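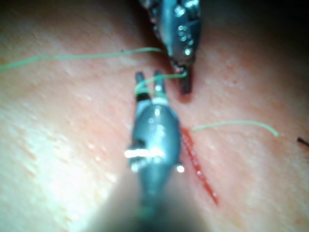 **Kutimdale Mending and Sewing Circle**
Minutes of the meeting held 24 June 2025

Kyu-ri Song took the chair and welcomed everybody in out of the rain, with a special hello to those who had come over from Mekemden on the early bus (we do appreciate it, and we hope the biscuits made up for the wait at the other end). The previous minutes were read and agreed, with one correction: the fabric donated in spring was curtain lining and should not have been called bed sheeting.

**Hall hire.** The Malinowski rooms have written to say that our evening rate stays as it is through October. This was very welcome news and there was a small round of applause. Kyu-ri will write back with our thanks and ask again, nicely, about the second key.

**Quilt for the library.** We now have 340 squares in hand, and such lovely ones too! The layout was talked over at length. Some of us would like the blues kept together along the top, and others feel they should be scattered about so the eye has somewhere to wander. After a good deal of moving squares up and down the long table it was agreed to scatter them, and to look again once the first 12 rows are pinned.

**Machine servicing.** Two of the older sewing machines are skipping stitches. Trellelier can take both next month. Agreed to send them together, with the foot pedals and the spare bobbins in a labeled bag this time.

**Newsletter.** The draft was passed around and much enjoyed. The hemming article needs trimming by around a paragraph, and the piece on darning wool socks will go on the front page.
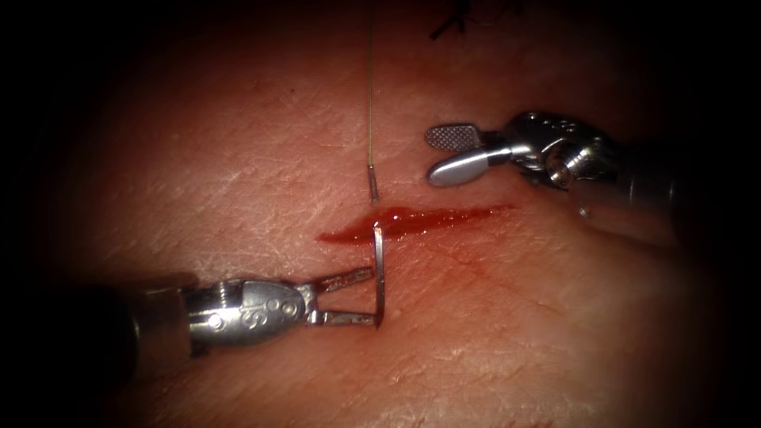

*Practice pad with a straight cut across the middle.*

**Any other business.** A request was made for better lamps at the far end of the room, where navy thread on navy cloth is a real trial after supper. Kyu-ri will bring the one from her spare room to try.

Tea followed, and the meeting closed with everyone helping to fold.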